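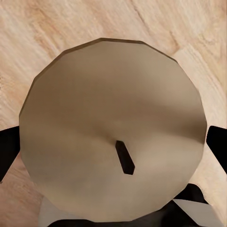 Computer rendering of a round tan disc, from almost straight overhead.

Manard marching band gets its cymbals back, plus a workshop

Manard - The cracked cymbals are getting fixed. Or replaced, some of them. The high school marching band has a deal with the Nallodetti workshop on Fister Street to repair what can be repaired, and the school board signed off on the money Tuesday night after a meeting that ran well past nine.

Cost is $800 for the first round. That covers 6 pairs, labor included, straps not included. Straps are coming out of the band's own account.

Band director Laurinda Loureiro has been asking for this for two school years. Most of the cymbals have edge cracks, she told the board, and one pair went out at the October home game in the middle of the fight song. Crack ran from the rim almost to the bell. Students finished the season with borrowed ones from the middle school, which are smaller and sound like it.

"You could hear it from the parking lot," Loureiro said. "My own mother called me about it."

New hand cymbals of the same size would have run the district several times what the repair does. Board member Ruairi Nisbet had the quotes with him and read out all of them, slowly. He voted yes in the end but wanted it on the record that instruments should be in the yearly budget and not brought in as a side item in November. Two other members agreed with him. The vote was unanimous.

How the repair works: a small crack at the edge gets cut out or ground back so it stops spreading. Leaves a smooth notch, or a slightly smaller cymbal if the whole rim is taken down. Sound changes some. Higher pitch usually, shorter ring. Cracks near the center hole are a different story and those cymbals mostly can't be saved.

Abílio Louro, who runs Nallodetti with his son in law, looked over the lot last week and set 6 pairs aside as worth doing. The rest he called "wall decorations." He will take those in trade toward a used pair he has in the shop, 18 inch, decent shape, came from a church orchestra that folded.

Louro started out in sheet metal and only does cymbals and gongs now. Customers are mostly drummers from out of the county who ship to him. He said he has never had a job from the school before and didn't know the band was in trouble until Loureiro walked in with a box.

Part two of the deal is the workshop. Students in the percussion section get a Saturday at Nallodetti to learn basic care - cleaning, how to store them, how to hold them so they don't crack in the first place. Most of the damage comes from hitting them flat together, edge to edge, Louro said. Air gets trapped, the metal flexes the wrong way, and after a few hundred of those it gives. They should meet at a slight angle. He demonstrated on the boardroom table with two saucers from the coffee cart.

Felt and leather were also discussed at some lenght. Old straps were tied with the wrong knot, leaving the cymbals rubbing against hardware. Bags were missing or had been used for shoes.

The Saturday session starts at 9 a.m. and runs until noon. Room for 35 people, percussion students first, and leftover spots go to anybody in town with a cymbal and a question. Sign up at the school office. Parents can stay. Ear protection required, the shop has some but bring your own if you have it. Closed shoes too.

Tiago Moreira, a junior and the cymbal line captain, spoke for the students. Kept it short. Said the line practiced most of the fall on pads and that the younger players have never heard what a good pair sounds like up close. Also asked if the band could get a cart with wheels. Board president Rosário Quintela said that was a seperate item and to send a letter.

The band has 129 members this year, the most since the two high schools merged. More kids than uniforms. Uniforms come up again next month, and the Panyasiri family has offered to do alterations at cost at their shop downtown. Nothing signed on that yet.

The repaired cymbals are due back before winter concert rehearsals start. Louro would not promise a date. He has other jobs ahead of this one and a grinder waiting on a part, and he said he'd rather be late than take too much off an edge. If a pair fails on the bench the district doesn't pay for that pair, that part is in the agreement.

One resident asked during public comment whether the middle school gets its cymbals back. Yes, Loureiro said. They went back Monday.

Another asked if the marching band will be in the holiday parade. Also yes, same route as last year, except for the block by the bridge where the water main work is still going on. The band steps off from the fire station and turns at Fister Street. Line up is at 4:30 p.m., and drivers should expect the street closed from 4.

In other business the board moved the December meeting up a week, approved a bus contract without discussion and put off the gym floor again. Bids on the floor came in late and one was missing a page. The contractor has been asked to resend it.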